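"We wanted the robot to open a door": a student team and its simulated kitchen

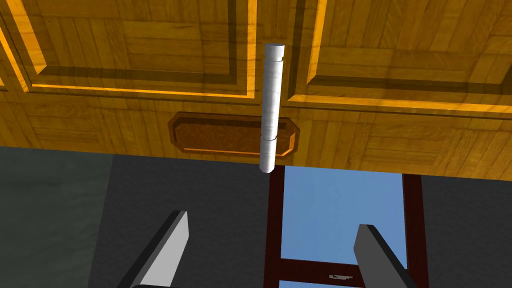
The cabinet task in the team's simulator, with the two gripper fingers in front of the doors.

29 January 2021

The robotics club in Purnivden has no robot arm this winter. The school lab is closed for the season, and the members work from their homes, each with a laptop and a headset. Their project, which they call Pelaleck, is a simulated arm that must learn to open the doors of kitchen furniture. I spoke with two of the students and with their teacher by video call in January. They asked me to leave out their names, as the club always signs its work together.

I began with the simple question of why they chose a cabinet. The older student, who writes most of the control code, laughed a little.

"Last year we did cubes. You pick up a cube, you put down a cube. We wanted the robot to open a door. In a house everything is behind a door."

It sounded easy to me, and I said so. She answered that she had thought the same in the first week.

"With a cube you close the fingers and you lift. A door has a hinge, so the hand must follow a curve. If you pull straight, the fingers slip off or the arm pushes against itself. We had many attempts where the arm was shaking like it was cold."

The younger student takes care of the models and the textures. He is in his first year with the club and he speaks quickly, mostly about wood. The orange parquet pattern on the cabinet was his choice, and so was the darker inlay on the rail below the doors.

"People in the club said it is too much. Maybe it is. My grandmother has a cabinet with panels like this, and I like when it looks like furniture from a real home. For the training it should not matter if the wood is pretty. The teacher told me to change the textures often, so the program does not learn only one cabinet."

I asked how many attempts the arm had made until now. They keep a shared table for this, and he read me the number from it: 2,285. The first door that opened fully was attempt 88. The older student remembers it well, as she was eating dinner with the laptop on the kitchen table and her father asked why she was shouting.

"After this we changed the start position a little, and it failed again for two days. I was not happy on those days."

The teacher has led the club for six years. He explained that the members first steer the arm by hand, with an ordinary game controller, and record the movements. The program then tries to copy them. The students collected 200 of these recordings before the winter break, and he made them throw away a part.

"Some were done in a hurry, late at night. The arm hits the panel, goes back, hits it again. If you give this to the program, it learns to hit the panel. They were sad to delete their work, but I think it was the most useful lesson of the term."

We talked for a while about what the simulator cannot do well. The teacher mentioned friction first. Between a finger and a smooth surface, he said, the number you write in the file is partly a guess, and a small change can decide if the grip holds. The older student complained more about the view. The camera in their setup sits close to the hand, and when the gripper comes near to the furniture, the doors fill most of what it sees.

"You see a lot of wood and two fingers. It is difficult even for me when I steer. I must remember where the rest of the kitchen is."

The club has 19 members, but only a few work on Pelaleck. The others are preparing for the Tjoa Cup, a regional competition that takes place online this season. The cabinet team will also send an entry, in the category for household tasks. Each team gets a room it has never seen and must run its program without changing it. I asked if they were ready for this.

"No," said the younger student.

"Almost," said the older one, at nearly the same moment.

The computing time is a small problem too. A local company, Halent, lets the club use one of its machines during the night. The students put their jobs in a queue in the evening and look at the results before the first lesson. The younger one admitted that he sometimes looks at four in the morning. The teacher had not heard this before and he made a note.

At the end I wanted to know what they will do when the lab opens again. The older student would like to try the same program on the club's real arm, with a cheap cabinet from a second-hand shop. She expects that it will work badly.

"The real one is slower and it has some play in the joints. But I want to hear the sound of the door. In the simulator there is no sound."

The younger student has asked if he can paint the cabinet before they start. They have not decided yet.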